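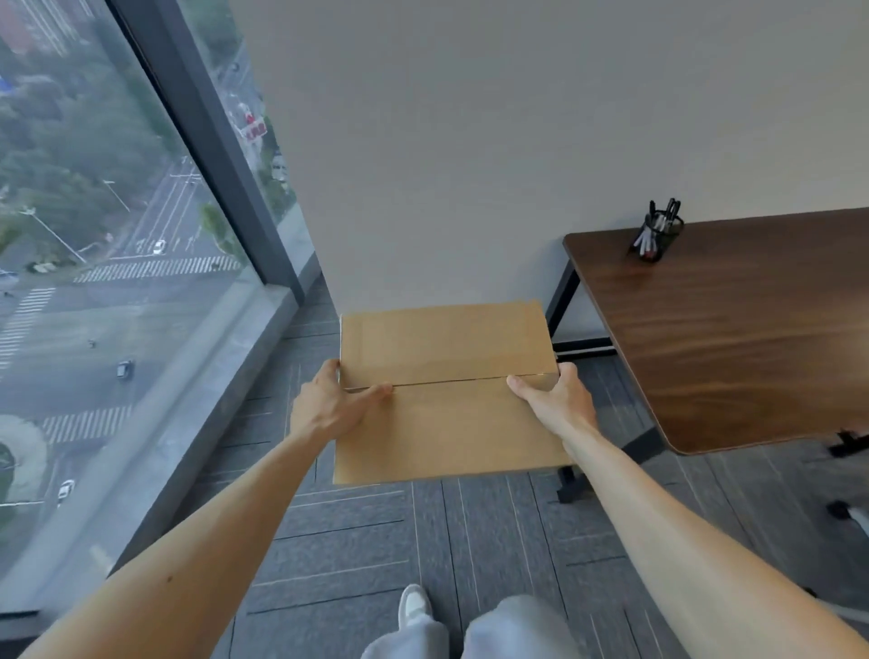
Subject: Re: Cartons for the Prorstead move - seam gap
From: Veronika Wyss
To: office-moves list

Kilian Imhof wrote:
> The flat cartons from Avico don't close flush. The two top flaps
> meet but the seam sits slightly open, and it's uneven along its
> length. Do we send the batch back, or is tape enough? I have 30
> to fill and the truck is booked for December.

Keep them. A small gap at the centre seam is normal on a carton with meeting flaps, and it has no bearing on load if the base is taped properly.

For paper files, run 2 strips along the bottom seam and one across each end. On top, press both flaps level before taping - if one rides over the other, the tape lifts at that corner. Maximum 12 kg per carton. Ferdinand weighed a few of the last lot at over 400 sheets per binder, so check before you fill one to the top.

Carry them flat, one hand on each side, not by the flaps. Stack on the carpet along the plain wall and leave the window ledge clear. Please don't use the walnut desks as a packing surface, as the tape cutter marks the tops.

Labels go on the short end, grey marker, room number first. Rosalie has the room list for the Prorstead floor.

If any carton has a crushed corner, put it aside and send me the count by noon.

Veronika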